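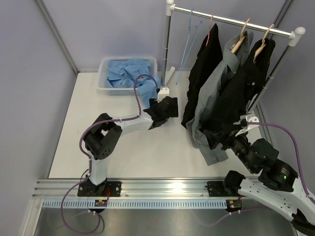
Noltadthorpe Travel Circle
Minutes of the general meeting, Sun 5 May, Stastham Hall

Chair: Hanan Daher
Minutes: Ayana Ambaye
Apologies were received by email and have been noted in the attendance book.

1. Minutes of the April meeting
Accepted with one correction. The ferry to Stevard leaves from the north jetty, and the minutes had it going from the south one. Thanks to everyone who spotted it before we all turned up at the wrong end of the harbour!

2. Autumn trip report
Hanan gave a wonderful talk on the Stevard weekend. We had 16 travellers, and the weather was glorious on both days (a bit of wind on the headland on Saturday, which only made the lookout more exciting). The old lighthouse track was the favourite by a long way, and several people have already asked to go back and walk it in the other direction. The bakery beside the jetty opened early for us and the cheese scones were gone by eight. Members asked that the guesthouse be sent a card, as the owners stayed up to light the fire for the late ferry group. Ayana to write it and bring it round for signing.

The one grumble was the coach, which had no heating at the back. Agreed to ask for a newer one next time and to check before paying the deposit.

3. Spring trip: the Bhat Valley
The big item of the day, and there was a real buzz about it. The plan is eight nights, with the first two in Bhat township so that people can settle in and see the Saturday market. After that we move up the valley by the little railway, staying in the old stationmaster's lodge near the top. Hanan has been corresponding with the lodge and says the view from the verandah takes in both waterfalls when the river is up.

Cost is $67 per person per night at the lodge, breakfast included. The township hotel has not quoted yet. There was a good discussion about whether to add the hot springs, with colourful arguments on both sides, and in the end it was left as an optional day so the keen walkers can do the ridge instead. The ridge climbs 400 metres from the station and has a handrail on the steep part. Anyone with knee trouble can take the train to the next stop and meet the walkers for lunch under the fig trees.

Agreed: Hanan to hold the lodge booking and chase the hotel. Deposits to open once both prices are in.

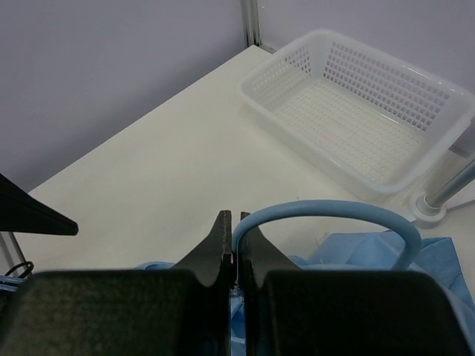

4. Luggage on the valley railway
The railway carries one soft bag each, so hard suitcases will have to stay in the township. Members shared plenty of tips for travelling light, and rolling clothes won the day over folding (though not without a fight). Hanan suggested using an open plastic basket at home, something like the white one with the rounded corners, as a packing trial: put it on the table empty, fill it only to the rim, then see if the lot will go in your bag. A few of us are going to try it before the next meeting and report back. The lodge has a laundry, with a small charge for soap, so there is no need to bring a fresh shirt for every day.

5. Slide evening
Such a good turnout last time that we will do it again. Please bring your pictures on a memory stick, labelled with your name, and keep it to ten minutes so everyone gets a go. Supper is bring-a-plate. Stevard pictures first, then older trips if there is time.

6. Other business
The travel book swap shelf is overflowing. Take as many as you like home with you, especially the railway guides.

A new member asked if partners can come on the Bhat trip without joining. Yes, for their first trip, and they would be very welcome.

A blue umbrella was left on the coach home from the ferry. See Ayana.

Meeting closed at 4.15 pm, followed by tea and the last of the lemon slice.

Actions
Hanan: lodge booking, hotel price, coach heating
Ayana: card for the guesthouse, slide evening notice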